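Home | Talks | Fixtures | Newsletter | Contact

Speaker notes: running a small club's transfer window
5 min read

OK, start slow. Say hi, thank the Rolta people for the room and the sandwiches. Ask who in the room has ever signed a player on their phone in a parking lot. (There will be hands. Wait for them!)

I've been doing player registration at Dalsgaard for 3 seasons now, and before that I mostly stood behind the goal and yelled. So I'm not here as an expert. I'm here as a guy who missed a deadline once, lost a very good left back to Flemow because of it, and has thought about that left back pretty much every day.

Tell the left back story. Keep it short, I always go on too long with this one. He'd agreed to stay. He'd shaken my hand next to the snack stand. But I had his form in a pile with everyone else's, and Flemow had a person whose whole evening was his form. He scored against us in November. Twice, and one was a header, and he's not tall.
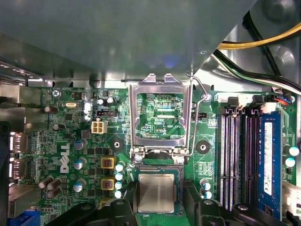

So what did I change? First thing, I stopped treating the window like it opens when the league says it opens. Our talks with players start while the season's still going, usually over a coffee after training, and they're boring talks. Are you happy, are you moving for work, is your knee okay. By the time the rumors start flying around I've already heard most of it from the player himself, and I'm a whole lot calmer for it.

Rumors! Spend a minute here. Last summer the fan page had our striker going to Grastura, then to Flemow, then quitting soccer to go to cooking school. We had 237 comments under one post. He read every one of them out loud on the team bus, doing voices. He never had an offer from anybody. He'd been seen near the Grastura ground, and that was the entire story (his dentist is over there).

Pause for the laugh. If there's no laugh, just keep moving.

Now the money part, and people will want a number, so give them one. Our whole signing budget was $3,000, and that covers registration fees, medical checks and gas for the guys who drive in. You can't win a bidding war with that. What you can do is be quick and be nice. Call back the same evening. Tell a kid no to his face if it's a no. We've had two players come back to us a year later because we'd told them no politely.
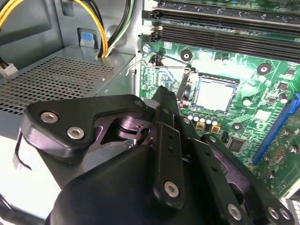 Squad balance is where I think most small clubs get into trouble, mine included. You lose a midfielder, you panic, you sign three midfielders, and in the spring you've got a winger playing center back. Jong-dae Ra coaches our first team and he's strict with me about this. He makes me open up the whole squad before I'm allowed to touch one position, like having the case off a desktop computer so you can see the motherboard and the power supply together. Then we go through it on paper, who plays, who's backup, who's leaving for college. It takes forever and I complain the entire time, and we haven't been short a goalkeeper since.

Deadline day. Mine used to be a mess, so be open about that. These days I want all the paperwork in by lunch and I keep the phone on until the thing closes at night. I eat badly. My wife takes the kids to her sister's.

One thing to admit before questions: I still get it wrong. We let a young forward go in the summer and nearly 378 people have told me so, most of them at the grocery store. I'd love to hear how other clubs handle the loan side, so please grab me afterward if you've got a system that works.

Questions. Repeat each one into the mic, they can't hear at the back. If somebody asks about the left back, yes, I've called him, and he says he'll think about it.

We use cookies to keep this site running. Accept | Settings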